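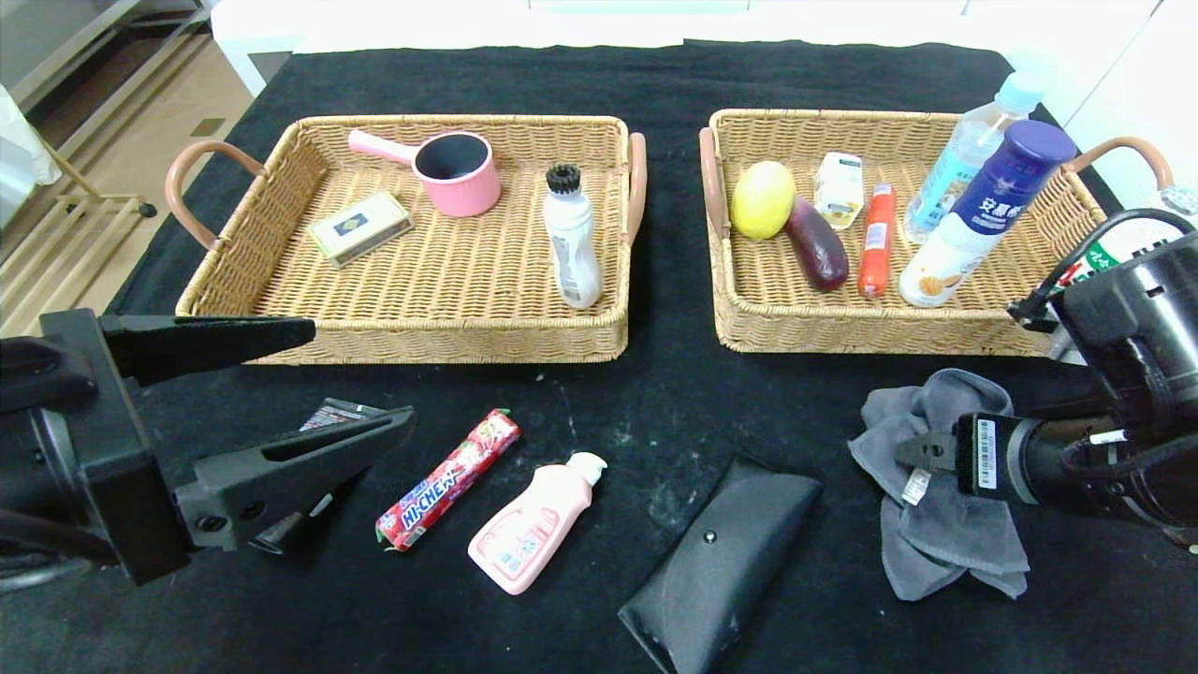
Chapter 7
Baskets and the People Who Carried Them

Long before there were cardboard boxes, there were baskets, and it is hard to think of a household in history that managed without one. People wove them from whatever grew close by – willow along the rivers, rattan in the warm forests, straw and rush and strips of oak everywhere else – and they used them for eggs, apples, laundry, fish, bread, and (more often than you might guess) sleeping babies. If you have a basket somewhere in your home, go and fetch it before you read on. It will be good company for this chapter!

We are going to spend most of our time in the village of Trornham, where weaving once kept whole families busy through the winter. The weaver we know best is Miloslav Murín, who kept a notebook of his orders and, luckily for us, wrote down a good deal more than he needed to. He grumbles about the damp. He is very proud of his handles. In one good year he delivered some 600 baskets to the Koubek market, most of them plain carrying baskets with a handle at each end, and he tells us what he was paid for nearly every one.

You will find pages from the notebook on page 121, and I hope you will take your time over them, as the spelling is a little wild and half the fun is working out what he meant.

The first part of the chapter follows a willow rod from the field to the finished basket, through cutting, sorting, soaking and weaving. After that we go to market with Murín and look at prices, and at the long quarrel between the weavers and the merchants, which began over a late payment and dragged on for 4 years.

Words to Know
Rod: a single long shoot used for weaving
Stake: an upright piece that holds the side of a basket in shape
Border: the finished top edge

Before You Read
Ask an older relative or neighbor what was kept in baskets when they were young, and write down the answer in their own words. Bring it to class, along with the basket if you can manage it.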